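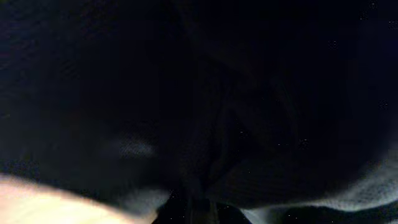

Drolavix Dark Cloth Set: README and data card

Welcome, and thank you for reading the notes before downloading anything. This set grew out of a comparison we had been putting off for a long while, between two grippers we use every day and two wrist cameras we argue about nearly as often. We wanted to know which pairing copes best with dark, soft fabric, and we ended up with enough recordings that it seemed a shame to leave them sitting on a drive.

What we were comparing

The Koltelov is a parallel gripper with flat fingers and a short stroke. The Gaete is a softer design whose fingertips give a little under load, so it tends to gather cloth into a bunch before it lifts. Each was run with camera A (fixed exposure, cheap, very light) and camera B (automatic exposure, heavier, with a cable that needs more slack than you would like). The arm and the controller stayed the same throughout, and so did the person driving, which we hope takes at least one argument off the table.

What is in the set

There are 2110 episodes in this release. Each episode is one attempt to pick up, move or spread out a piece of fabric, driven by hand through the controller. Every folder holds the wrist video, the joint positions, the gripper opening, and a short text note typed right after the attempt. The notes are uneven. Some are a full paragraph and some just say "slipped again", and we decided to leave them the way they were written.

Episodes run up to 3000 time steps. Anything longer was stopped by the controller and is marked "timeout" in the status column, even when the cloth was nicely in hand by then. Please read that column with some kindness.

About the close views

A wrist camera gets very near to its subject, and with black or navy material it can lose almost everything. You will come across stretches where cloth fills nearly the whole view, the folds barely show, and the gripper is little more than a dark silhouette at the bottom with a couple of faint edges. A bright surface in one corner may be blown out completely while the fabric beside it stays close to black. Speckled noise in the dark parts is common too, and a crease or a bit of ribbed texture may be all you have to go on.

We kept all of this material in. If you are testing exposure settings, denoising, or how far a policy can get on joint readings alone, these are probably the most useful episodes we have. If you would like to skip them, filter on the field low_light, which is set by hand and therefore a little generous in places. There are 61 episodes where two of us disagreed about the label, and those carry the value "mixed".

What we found, for what it is worth

The Gaete did better on thick knits and bunched piles. The Koltelov was easier to aim at a single edge lying flat, and it dropped less when the cloth was thin. Camera B gave friendlier pictures overall, but it hunted for exposure whenever something pale came into view next to something dark — the brightness swings are easy to hear about and quite tiring to watch. Camera A was steady, and often steadily too dark. We would still reach for A when training and B when a person has to drive.

Known problems

In 35 episodes the gripper opening was logged with the wrong sign. They are listed in sign_fix.txt, and the loader corrects them unless you pass raw=True.

The July recordings used an older mount for camera B that sat slightly lower, so calibration files from that month should not be mixed with the later ones.

Compression on the wrist video is heavier than we would choose today. The original files were not kept, so we have nothing cleaner to offer.

Loading the data

Unpack everything into one folder and point the Mumia loader at it. The default settings return video and joint data at matched times. If you only want the notes and status columns, use notes_only=True, and it will finish in a blink even on an old laptop.

License and contact

Free for research and teaching. Please mention the Drolavix Dark Cloth Set by name if you publish with it. Corrections to labels are very welcome through the issue page, ideally with the episode number and the time step — small ones too, we do read them.

Last updated October 29, 2022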